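Máquinas e tarefas de casa - galeria

Fotos e notas soltas, juntadas à pressa. 7 de julho de 2019. A pergunta é a mesma desde março: já dá para deixar uma máquina tratar da cozinha, ou da reposição numa loja? Resposta curta - ainda não. Resposta comprida, depende muito da tarefa.

Na Grurkow andamos a tentar coisas simples. Pegar, pousar, empurrar, voltar a pegar. Arrumar a bancada parece fácil até se escrever o que é "arrumado". Uma pessoa olha e sabe, o braço precisa que lhe digam tudo, e mesmo assim hesita.
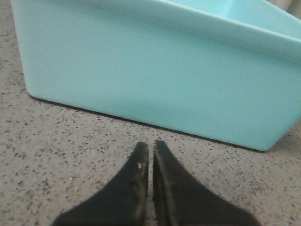 O pior continua a ser o contacto. Chegar perto, tudo bem. Fechar os dedos no sítio certo, com a força certa, já é outra conversa - um centímetro ao lado e a peça foge ou roda. A Iman Abdel Rahman fez as contas aos registos: 3,051 tentativas no total, quase 800 repetidas por causa de uma pega mal apanhada. Muita coisa.

Em loja é um bocado melhor. Prateleiras iguais, caixas iguais, luz sempre acesa. O pessoal da Petrenko faz reposição com 2 braços e diz que aguenta um turno curto, desde que alguem passe por lá de vez em quando. Numa casa não há nada disso, cada gaveta é um mundo.

Loiça - devagar, mas vai. Roupa - esqueçam, por agora. Limpar bancadas - razoavel, se estiverem livres.

Faltam as notas da Jitero, ponho quando tiver tempo. Dúvidas ou correcções, deixem nos comentários.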